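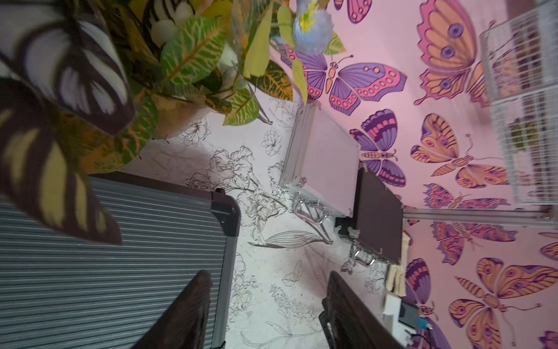 In Praise of the Slow Bus

Every October I ride the 417 from Sideslow out to Gallar and back, the whole route, for no reason except that I love it. I did it again last month and came home wanting to tell everyone I know to go sit on a bus for an afternoon.

The express takes the highway and gets you there before you've finished your coffee. Good for the express! The 417 wanders. It goes behind the feed store, up past the old Miletti bakery (closed now, but the sign is still up and I still get hungry looking at it), around the reservoir on the narrow side, and then it does that wonderful loop through Grimshaw where the driver has to swing wide and everybody leans left together like we've rehearsed it.

I'd been on this road a hundred times in a car and had never seen the river from it. A car seat is too low. From a bus you look over the hedges and straight into the county's business: someone's half-built boat, a line of beehives, a man painting a gate and stopping to look at it and painting some more. I had no idea there was a second church in Grimshaw. It has a green roof and a basketball hoop.

And then there's the talk. I sat behind Anwara Thambiah, who has been riding to Gallar twice a week since before they moved the depot, and she told me which farm stand has the decent pears and which one buys them from the same warehouse as the supermarket. I won't print the name. I did get off and buy the pears, and she was right, they were so good that I ate two standing at the stop and had to wait 40 minutes with sticky hands.

People ask me what I do with all that time, and I never have a good answer ready. I look out. I read a page and look out again. Somewhere past the reservoir I usually figure out whatever I'd been stuck on all week, or I forget that I was stuck, and either one is fine by me.

The county wants to trim the route this winter and send it straight down the highway, skipping Grimshaw. Deok-su Yeom at the transit office was kind enough to go over the schedule with me, and I understand that the loop adds minutes and that minutes cost money. But 259 people signed the sheet at the Gallar library asking to keep it, and I was thrilled to see so many names from the far end of the line, where there isn't another bus to catch.

So go ride it! Take the late morning one, sit on the right side going out, and bring exact change.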